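Finel Workshop Releases Build Files for Two-Armed Household Robot

Bralard, September – Members of the Finel shared workshop have released the drawings, parts list and control software for Jeson, a two-armed robot built for household tasks at floor level. The release covers the second version of the machine. It is free to download and may be copied or changed for any noncommercial purpose.

Work on Jeson began in a home garage belonging to Mekdes Belay, a retired elevator technician, and moved to the Finel workshop when the second arm was added. Materials for the current version cost about $4,000, excluding tools and bench time. The parts list runs to 121 line items, including fasteners and cable. Machined parts are dimensioned for a small manual mill, and no part requires welding.

The control software, named Mathew, runs on a desktop computer connected to the robot by cable. It plans the motion of both arms together and checks each planned path for contact between them before any joint moves. Earlier software handled the arms one after the other, and tasks that needed one hand to hold and the other to work had to be broken up by the operator.

"Most of the time on version 2 went into wrists and cable routing," said Belay. "The shoulder design has hardly changed. The wrist was redrawn until it could turn through its full range without pulling on anything."

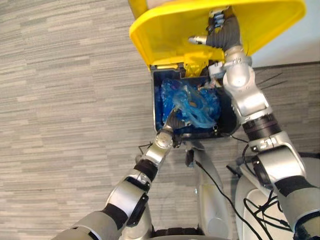
Mathew treats a container as two linked problems, a moving cover and a fixed opening. The operator marks the line of the hinge once, and the software works out the arc that the cover will follow. For a bin of the type used in the workshop trials, the right gripper is assigned to the raised yellow lid and keeps its fingers spread against the inner face, while the left gripper goes in at the front for the crumpled blue plastic. Holding force at the lid is set separately from gripping force at the contents. Both values are stored with the task and can be edited in a text file.

Soft and partly transparent packaging remains the hardest material for the system. Folds and reflections give unreliable depth readings, and the software falls back on motor current to judge whether the fingers have met resistance. Pejman Hosseinzadeh, who wrote the contact routine, said builders should expect to tune it.

"The default threshold is conservative," said Hosseinzadeh. "It will stop early on stiff film. Raise it in small steps and keep a log, as the right value depends on the motors and on how tight the finger cables are."

The release also includes an assembly manual by Loukia Politis. It gives the order of work, torque values for the joint clamps and a wiring diagram for each arm. A separate section deals with cable slack at the shoulder and wrist. Builders are advised to run each joint through its range by hand, with power off, before closing the covers.

Known limits are listed in the manual. Jeson does not recognize containers on its own, and the hinge line must be marked again if the bin is moved. The emergency stop cuts power to the motors, so a raised arm will drop unless the optional shoulder brakes are fitted.

Questions about the mechanical drawings should be directed to Muthu Naidu at the Finel workshop. Software reports go to Gopinath Menon. The workshop is open to visiting builders in the evening from 6 p.m., by arrangement.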